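I want to write a little about the old ferry at Hakstead. I have lived near the river for nine years and I crossed it by the bridge every day without knowing that there was a ferry before. A thread, with apologies for my long sentences.

The ferry went from Hakstead to the Tapley side, at the place where today there is a parking lot and a bench. The river is 800 feet wide there. In my country we would call this a small river, but when you stand beside it in March you do not think it is small.

It was a cable ferry. I had to learn this word. The boat has no motor. It hangs on a cable stretched from one bank to the other, and the ferryman turns the boat at an angle, so the current pushes it across. To come back, he turns it the other way.

I read this explanation four times before I understood it. Then I made a test in the bathtub with the faucet running and a soap dish on a string. My daughter filmed it and I will not post the film.

The fare was 10 cents for a person on foot. A horse paid more. A person with a horse paid for the horse only, and I find this very polite to the person.

The family who ran it was named Skesov. There is still a Skesov Lane in Tapley, and I always thought it was named for a general or a mayor. It goes down the hill, passes behind the laundromat and stops at the water, without any reason if you do not know about the ferry.

You rang a bell to call the boat. The bell was on the Hakstead side only. From the Tapley side you had to shout. One letter to the newspaper complains about "persons who holler at supper time," and I have written "holler" in my notebook of words, under "hogwash."

In August the water was often too low and slow to push the boat. Then the ferryman pulled on the cable by hand, and the passengers were expected to help. The fare stayed the same. There is a second letter to the newspaper about this, from the same man.

My neighbor Nassoro Ogola remembers that his first landlady talked about the ferry. She crossed on it as a girl to take piano lessons, and she told him she was afraid in the middle, where you could hear the cable make a noise. He asked her what kind of noise. She said, like a refrigerator.

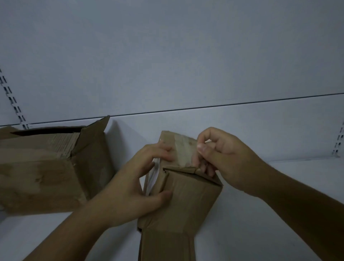
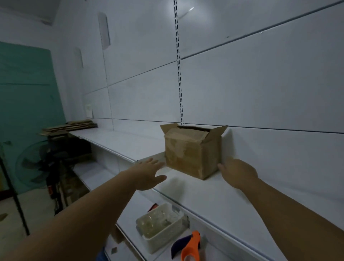 Prelitier, no. 167 (not shown)

In that issue there is an article on the ferry with a map. Prelitier was the magazine of our side of the valley, mostly church suppers and high water, and the map is drawn by hand. The landing is marked with a small boat that looks more like a shoe.

The article says the last crossing was in the evening, with one passenger, and it does not give the name. I have looked for the name in other places. If your grandmother ever said "it was me," please write to me, also if you did not believe her.

I must correct something from earlier. I wrote that the boat hangs on a cable stretched across the river. A kind reader says that it was connected to the cable by two shorter ropes with pulleys, and the angle was made by changing the length of these. It is better said like this. Thank you.

Somebody asks if anything is left to see. On the Tapley bank there is an iron ring in a rock, under the blackberries. Wear long sleeves. I thought for two years that it was for tying up dogs.

Next I would like to find out what happened to the bell.

Contact: Neusa Batista | © Neusa Batista | Back to top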